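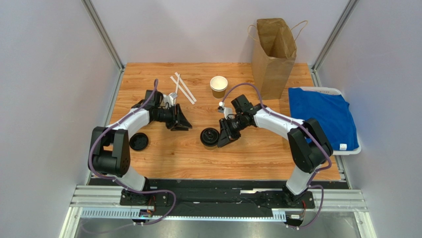

Joscha Oltmanns asked whether a lidded paper cup can sit on bare wood without leaving a ring.

Posted 21 November 2024 by Joscha Oltmanns
Filed under: Home & Table Care

The table is light brown with a visible grain and I don't know what finish it has. Do I need coasters for takeout coffee?

Haruto Aoki
Yes. The lid only helps with spills – heat and damp come through the bottom. Put a drop of water on a hidden spot. If it darkens, the wood needs oil or wax.

Botha495
I just use a napkin. Never had a ring.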